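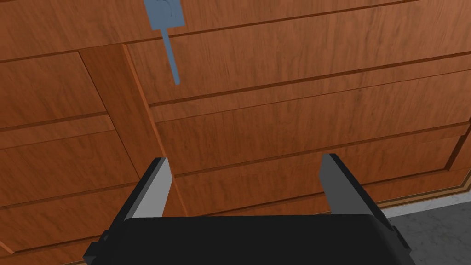
Blue-gray handle on warm reddish-brown wood

I've wanted to stock the Flurberg handle for ages, and it's finally in! I put a set on my own kitchen drawers in May and I still grin every time I get a spoon out - silly, I know. Each one comes with 2 screws and a paper template (tape it down first, trust me). Packs of 100 are available for trade orders, just drop me a line. The matching Hodik knobs should be back next month.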